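Ticket 2000 - Upstairs restroom, toilet bowl keeps getting a ring
Opened by: Zulmira Rebelo
Assigned to: Theophilus Issahaku
Priority: low (please bump it if you can!)

Zulmira, 17/07/2018
Hi Theo, me again, sorry. The bowl in the upstairs restroom at Plorthorpe has that brown ring back at the waterline. I scrubbed it Friday, it looked great, and by this morning it had crept back in. I've been using the Kollow gel, the thick one, and leaving it for 3 minutes like the label says. Is it the water up there? The downstairs one never does this, and it gets way more use.

Theophilus
Hey! Probably hard water, plus the tank up there is older. Two questions. Are you flushing before you put the gel in? And does the water ever trickle when nothing's been flushed? Put some food coloring in the tank and don't touch it for a while. If color shows up in the bowl, the flapper's leaking.

Zulmira
Okay, did the food coloring (blue, all I had) and yes, blue in the bowl after lunch! So there's the leak. And no, I wasn't flushing first, I was squirting it straight in.

Theophilus
Great, well, not great, but easy. I've got a Meston flapper in the van and I'll swap it Thursday. Until then push the water level down with the brush before the gel goes on so it isn't getting watered down, then work the brush under the rim and all the way back by the drain. 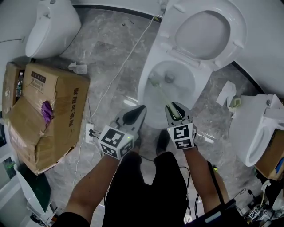
Also please let the brush drip off over the bowl before it goes back in its holder, the last one got pretty gross sitting in a puddle.

Zulmira
Will do. The holder has a crack in it anyway, so could you add a new one to the order? Any color. Leaving this open until the flapper's in.

Status: waiting on part install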